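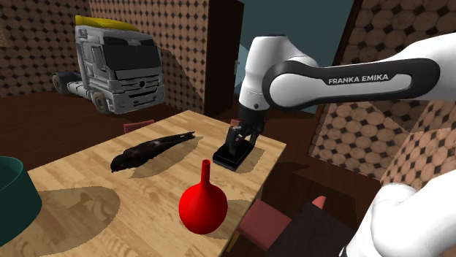 ## The Soup Vote

My grandmother's town was called Grendcombe, and every June it held a vote on soup. I was eleven the summer I got to help, and I've been telling this story badly ever since, so let me try to get it down right for once.

You have to understand that there were only two soups. There was the leek one and there was the pea one, and whichever won got served at the fair, on the long tables by the river, to anyone who turned up with a bowl. Families had sides! My grandmother was leek. The man across the lane was pea, and they'd waved at each other every morning for years without saying a word.

My job was to sit in the Drerico bakery with a cookie tin and take the slips of paper. It smelled wonderful in there. I had strict orders not to read anything, and I read every single one.

Most people just wrote the word. A few drew a leek (you'd be surprised how hard it is to draw a leek). And then, close to noon on the last morning, the man from across the lane came in, bought a roll, and dropped in his slip without looking at me. I waited until the door had shut behind him.

It said leek.

I ate half a bun over it. Pea was ahead, I knew that much, and I had one blank slip left in my pocket that was supposed to be mine. I'd planned on pea, secretly. I liked pea. I still do, but don't spread that around the family.

The count was at 6 in the evening, in the yard behind the Wokell feed store. Leek got 83. Pea got 86. So pea took it by 3, and my grandmother folded her arms and said the whole town had lost its tongue.

I didn't tell her about the slip. I did move our chairs at the fair, though, down to the far end by the willow, where he always sat by himself. She gave me a look. Then she put down her bowl of pea soup, tasted it, and made a terrible face.

"Too much salt," she said, to the air.

"Every year," said the man, and he slid the bread across to her.

They were still out there when I went to bed, arguing over onions.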